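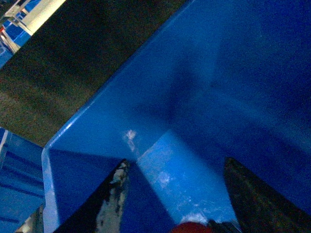
The Long Afterlife of the Small Part

Every household owns a drawer of things too good to throw away and too obscure to use. Businesses have the same drawer, only theirs comes with shelving.

Müzeyyen Tokgöz has spent 18 years putting other people's shelving in order. Her firm, Udura, gets called in when a stockroom has reached the stage where ordering a new part is quicker than finding the old one. Her clients tend to apologize at the door. She tells them she has seen worse, and once in a while she means it.

Her gospel is the open blue bin. She doesn't claim blue has special powers. She bought a lot of it early on, and after that it was a system. A bin, in her view, should be big enough to see into and plain enough that a lone cap or knob looks lonely. Dividers she regards as a way of losing things in smaller spaces.

"People want to fill it," she told me. "They see one red knob in a big bin and they start looking around for company."
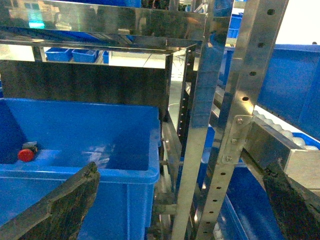

Company is how the trouble starts. In November she took on a repair shop called Skodell, whose inventory listed 2,646 items. The most popular category was "misc." The second most popular was "misc. (new)." The owner could explain the difference, and did, for 50 minutes.

Her method is slow and a little rude. Each part comes out, gets a name, and goes back alone until someone can say what it belongs to. Scuffs and dust don't bother her. A bin is allowed to look used. Steel shelves she likes because they wipe down easily, though she admits they show every fingerprint, including hers.

I went home and tried it on my own drawer. I named two hinges, a fuse and something that may be part of a blender. The blender has been gone for years. I gave the piece its own box anyway, wrote "blender?" on the lid, and put it back in the drawer.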